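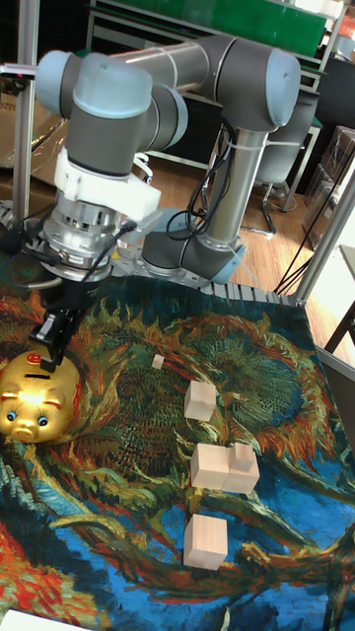

The Open Day at Draswood

Sena Lamptey came at four in the afternoon, when most visitors had already gone for coffee. On the table there was a cloth with sunflowers, and the arm was bent over a gold pig.

"Does it know this is money?" she asked.

"It knows there is a shape," said Alcides. He had given the same answer all day.

Her grandmother had kept such a pig on the stove shelf – with 82 coins inside, for a trip to the sea. Sena looked at the black fingers on its back.

"Tell it to be gentle," she said.

Alcides typed a smaller number.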